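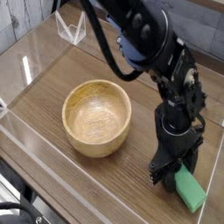 Effect of Cold Tyre Pressure on Lap Time Spread in a Rental-Class Kart

Bernadette Carré
Final-year project report, Vehicle Dynamics option
Submitted February 23, 2022

1. Background

Rental-class karts at the Predthorpe circuit run on a control tyre, and teams may change very little on the chassis between sessions. Cold tyre pressure is one of the few settings left open. Drivers in the Ertürk team had reported that a kart started at low pressure felt slow for the opening laps and then improved, while a kart started at high pressure was quick at once and became difficult to place in the hairpin. No timing record had been kept to support either report.

The project set out to measure how lap time and lap time spread change with starting pressure over a single stint. Spread was given equal weight to average lap time. In an endurance race a driver who repeats the same lap is easier to plan around, and the pit wall can time stops with less margin.

2. Equipment

All running was done in one Sastar four-stroke kart. The same set of dry tyres was used for each day's work and replaced before the next. Lap times, wheel speed and steering angle were logged on a Lurik unit fitted behind the seat. Pressures were set with one gauge, kept in the garage overnight with the kart so that both started at the same temperature.

The steering angle sensor was mounted on a bracket made in the department workshop. The first version flexed over the kerbs at the chicane and put a false step in the trace. A thicker bracket cured this, and the affected laps were left out of the results.

3. Method

Test days took place in July, when the circuit was available in the mornings. Each stint consisted of 10 timed laps from a cold start, with one driver throughout. Fuel was topped up to the same mark before every stint and ballast was left unchanged. Pressures were set in steps across the range allowed by the circuit, in a mixed order so that track improvement during the morning would not favour one setting.

A lap was rejected if the driver met traffic, if a wheel left the circuit, or if the steering trace showed a correction held for longer than normal at the hairpin. After rejection, 136 laps remained for analysis.

4. Results

The low settings gave the slowest opening laps, as the drivers had said. Times fell steadily up to lap 4 and were then almost flat to the end of the stint. The high settings gave the fastest second lap of any stint, but times rose again in the closing laps and the spread widened. Steering traces from those laps show a larger angle at the hairpin entry, consistent with front tyres that had passed their best pressure.

The middle settings were not the fastest on any single lap. They did give the lowest spread and the best total time for the stint - a small gain over the low settings and a clearer one over the high.

5. Sources of error

Track temperature was read by hand at the pit exit and only between stints. More than 50 laps were run under broken cloud, and any change during those stints was not recorded. Driver fatigue was not controlled either. The last stint of each morning was slightly slower at every pressure - this may be fatigue, tyre wear or both, and the data cannot separate them.

Hot pressures were taken in the pit lane after a slow return lap, so they understate the pressure reached at racing speed.

6. Further work

Logging tyre pressure continuously would remove the need for the pit lane reading. A second driver of different weight should repeat the middle settings first, as these are the ones the team intends to race. Wet running was outside the scope of the project and would need a separate set of tests on the wet tyre.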